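The Soup That Took Over a Village

By Zdeňka Murín

It starts with the smell. You come over the hill into Prudden at nine in the morning and there it is - sour cabbage, smoked paprika, dried mushrooms - drifting out of what feels like every window in the place.

Prudden has 128 houses and one good road, and once a year, in June, it gives itself over completely to kapustnica. Most people know it as a Christmas soup. Here they decided long ago that it was far too good to keep for winter, and after my second bowl I was ready to agree with anything they told me.

Last summer 3,000 visitors turned up, which is a lot of bowls. Radek Bartoš has cooked at every festival, and he starts his cabbage in May, in a barrel that belonged to his grandmother. "You can't hurry it," he told me, lifting the lid so I could taste a strand. It was sharp, crunchy and wonderful.

Sabina Šimko, two doors down, makes hers without any meat at all. She uses plums and a frightening amount of garlic, and I'd walk back over that hill for it tomorrow. The two of them have argued about plums for years (Radek thinks they belong in a cake) and both still send each other a jar.

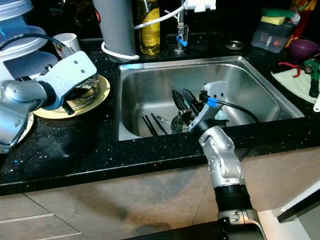
By early afternoon the long tables outside the Vaněk bakery were full, and the bread was running low. I squeezed in beside Itzel Hinojosa, who grew up on pozole and had brought her own dried chillies to crumble on top. Soon the whole table was passing them round! It changed the soup completely, smokier and rounder, and even Radek went quiet over his spoon.

The cooking goes on until the pots are scraped clean, usually by six. Bring a jumper for the evening, and a jar with a tight lid for the journey home.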